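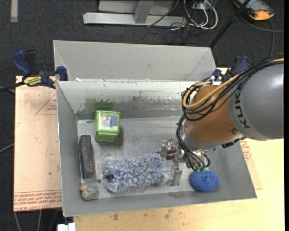
Microfiber duster head and blue mesh scrubber: how do you keep them clean?

Posted in Cleaning Tools and Supplies
10 December 2023

I keep my small cleaning things together in a metal bin in the utility room. There's a duster head, one of those round mesh scrubbers, a block brush or eraser and a tin where I put odds and ends. Two problems.

First, the duster head has stopped picking up dust. It's the fluffy microfiber kind that slides onto a handle. I washed it twice with the towels, the second time with fabric softener, and now it just pushes the dust along the shelf. Can it be saved or do I buy another one?

Second, the mesh scrubber smells. I rinse it after each use and drop it back in the bin. It's the blue mesh kind. Is there a way to get the smell out?

I also wonder if it's a bad idea to keep all of this in bare metal. The bottom of the bin is pretty scratched up.

Siv Skjelbred

Garrido
8 people found this helpful

The softener is what did it. It leaves a coating on the fibers and they stop grabbing. Towels make it worse because microfiber picks up all the cotton lint in the wash.

You can usually bring it back:

Take it off the handle and shake it outside.
Soak it in a bucket of warm water with a small squirt of dish soap for 45 minutes. Squeeze it a few times while it soaks.
Rinse until the water has no suds. This takes longer than you'd think.
Wash it alone or with other microfiber, warm, with a little plain liquid detergent. No softener and no bleach.
Shake it out and hang it up. If you have to use the dryer, use no heat and no dryer sheet.

If it still pushes dust after two rounds of that, replace it. Check the label first if it still has one. Some of them have a stiff insert that has to come out before washing, and some are hand wash only.

While it's drying, pull the tufts apart with your fingers. Matted ones don't work well even when they're clean.

For the scrubber, food gets stuck in the folds in the middle. Open it up under the faucet and work your thumb through it. Then soak it in equal parts white vinegar and hot tap water for half an hour, rinse, and hang it over the faucet. Don't mix the vinegar with bleach. If it smells again within a few days, throw it out. They're cheap.

Dosivstead

Just buy new ones. I get mesh scrubbers in a bag and change them every month.

Mumatel
Edited to add the part about the block

Agree with the first answer on washing. On the bin, metal is fine as long as everything goes in dry. A wet scrubber sitting on scratched metal can leave rust spots if it's plain steel or the coating has worn through, and then the rust gets on the duster. I had that happen with a toolbox.

I'd keep the scrubber out of the bin completely. Mine hangs on a hook by the sink. Duster heads do better lying loose with nothing on top of them, or hung by the handle end.

Edit: keep the block brush or eraser away from the duster too. Knock it out over the trash before you put it back, or the duster will pick up whatever was in it. A zip bag works if you don't have another spot.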